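How We Get a Robot Ready for Work

Written for young readers by Melati Govindasamy

At Ukeo we have a robot with two arms. Her name is Bondarchuk. I know this is a long name for a robot, but the people who built the first one chose it, and we have kept it. In this text I will explain how we set her up in a new room and how we look after her.

Many children think that a robot is ready when you press the button. For a small toy this may be true. For a robot with arms, there are many jobs to do first, and most of them are quiet and slow.

Why we begin inside the computer

Before the real robot moves in a real home, we let her move in a home that is made by the computer. We call this a simulation. It is a little like a video game, but the computer also works out how heavy things are and what happens when two things touch. Our practice home is called Brotville. It has walls, windows, doors and furniture, and nobody lives in it.

If the arm hits a wall in Brotville, we press a key and start again. If it hits a wall in your house, somebody must paint the wall, and perhaps we must also buy a new finger for the robot.

The first job: the hand

A robot's hand is called a gripper. Bondarchuk's grippers have two fingers each. The fingers do not bend in the middle like yours. They slide together, and they slide apart. When they are together they can hold a thing between them.

We start every morning at 10 with the hand open. First we tell the computer, "Open." Then we look at the picture from the hand and check three questions. Are both fingers there? Are they far apart? Is the space between them free? After this we turn the wrist slowly to one side. The whole room seems to lean over, as if you put your head on your shoulder, but the fingers must stay in the same place in the picture, since the hand carries its own view with it.
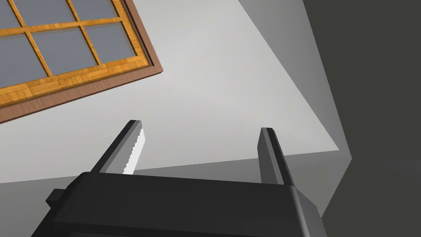
How does the robot know how far its fingers are open?

There is a small part beside the motor that measures how much the motor has turned. It sends a number to the computer. On our robot, 997 means fully open, and the number becomes smaller when the fingers come together. With a soft ball between them, it stops at 586, and then the computer knows that the fingers have met something.

Sometimes the number is wrong. We say then that the hand has "lost its zero". This is like a ruler when the end is broken off: you can still measure with it, but every answer will be a bit wrong. To repair this, we close the fingers completely, tell the computer "this is closed", open them completely, and tell it "this is open". Now it can count properly again. The job is called calibration. It is a difficult word, but you can say it slowly: ca-li-bra-tion.

The second job: the arms

When the hands are in order, we look at the arms. An arm is made of stiff parts which are called links. Between the links there are joints, and they work like your shoulder, your elbow and your wrist. Every joint has a limit. If you try to turn your head to look straight behind you, at some point your neck says stop. The robot's joints also have a stop, and we write it in the computer, so that she does not try to go further.

We test one joint, then the next one, always slowly. Only when each has moved well alone do we let them move together. Then we try the arms near furniture, because a room has many things that stand in the way. The robot must learn where her arm ends and where, for example, a television begins. A television is a good test. It is wide and thin, and its stand is low, so the hand must come in carefully and at the right height. 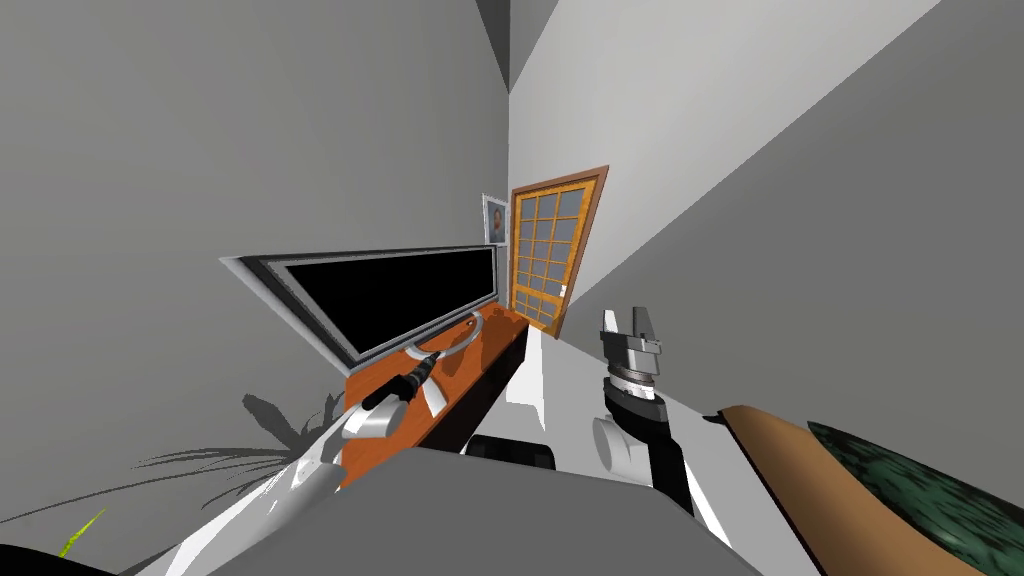 Tsehay Yimer finds that the two arms should never be tested at the same time on the first day. If both arms move and you hear a strange noise, Tsehay told me, you do not know which side to open, and you can lose a whole afternoon with the wrong screws. I have lost such an afternoon, so now I do one side first and then the other.

Looking after the real robot

The real Bondarchuk needs some care that the computer one does not need. Dust gets between her fingers. The soft pads on the fingertips become smooth, and then cups slip away. The cables inside the arm get tired from bending -- like a paper clip that you bend again and again.

So we wipe the fingers with a dry cloth, and we change the pads when they shine. Every December we take off the covers and look at the cables with a lamp. Before we do any of this, we switch off the power and wait until the light on her back goes out. You must never put your own fingers inside a robot's hand when it is switched on, even if it stands very still.

Words to remember

Gripper: the hand of a robot.
Link: a stiff part of the arm.
Joint: the place where two links meet and can turn.
Calibration: teaching a machine again what its numbers mean.
Simulation: a practice world inside a computer.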